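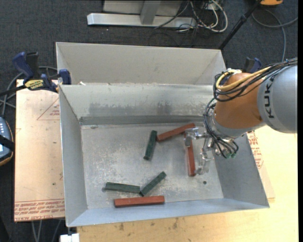 Progress Report to the Cabral Fund: Ventilation and Heating Upgrade, Drollow Works, Sesemham

Date of report: Sunday, December 22, 2024
Reporting period: September to date
Grant holder: Drollow Works

Status

The ductwork replacement is complete. The heat recovery unit is installed and running under temporary settings. Balancing of the upper floor is still open, and the control software has not been accepted. Spending is within the approved budget. One change to the scope is requested at the end of this report.

Work completed

The old supply duct was removed from the ground floor in September. Inspection of the removed sections confirmed what the original survey suspected: the internal lining had separated along the lower seams and was partly blocking the branch to the east rooms. The lining was bagged and taken away by the licensed carrier. Disposal records are held with the project file.

New galvanized duct was installed in its place, following the existing route except at the stairwell, where the drawing showed a clear path and the building did not have one. A concrete beam sits lower than recorded. The duct was turned under the beam with two shallow bends instead of a single square one, which keeps the pressure loss within the design allowance. The as-built drawing has been corrected.

A total of 212 m of duct is now in place. All joints were sealed and pressure tested before the insulation went on. Two joints failed the first test, both at flexible connectors, and passed after the clamps were replaced.

The heat recovery unit was supplied by Skanik and lifted onto the roof frame on the second attempt. The first lift was called off by the crane operator on account of wind. The hire charge for that day was met from contingency.

Measured performance

Airflow was measured at each supply grille with a capture hood. Ground floor readings were all within 5 percent of design. Upper floor readings were less consistent. The rooms nearest the riser are receiving too much air and the rooms at the far end too little, a pattern that points to damper position and not to fan capacity. The fan is running well below its upper limit.

Sound levels in the ground floor rooms meet the specification with the unit at normal speed. At boost speed there is a low hum in the east corridor. The contractor attributes it to a missing isolation pad under one corner of the roof frame — the pad has been ordered.

Electricity use by the new unit is being logged. The record is too short to compare with the old system, and no savings are claimed in this report. A like-for-like comparison needs a full heating season, with correction for outdoor temperature.

Open items

Upper floor balancing. Dampers are to be reset starting from the far end and working back toward the riser. The measurements will then be repeated in every room.

Controls. The time schedule works as specified. The carbon dioxide override does not: it raises the fan speed correctly but is slow to release it, so the unit stays on boost after a room has emptied. Skanik has supplied revised settings, which have been loaded but not yet tested under normal occupancy.

Condensate drain. The drain from the heat recovery unit was installed without trace heating on the exposed section. The contractor accepts this as an omission and will correct it at no cost to the grant. A temporary insulated sleeve is in place.

Handover documents. The maintenance manual has been received in draft. It lists the wrong filter size for the extract side and has been returned for correction.

Budget

The first installment of the grant, 50 percent of the total, has been drawn down and fully committed. Invoices for the ductwork and the roof frame have been paid. The invoice for the heat recovery unit is being held until the controls are accepted, as the contract allows. Contingency has been used for the repeated crane hire and the extra bends at the stairwell only.

Request for change of scope

The approved application included new grilles throughout. The existing extract grilles on the ground floor have been cleaned and measured, and their free area is adequate. We ask for permission to keep them and to move the money saved to additional duct access panels on the upper floor — the present spacing leaves the long run above the corridor difficult to clean. The total cost would not change.

A written reply on this point is needed before the second installment is claimed, as the access panels have to be ordered ahead of the ceiling being closed.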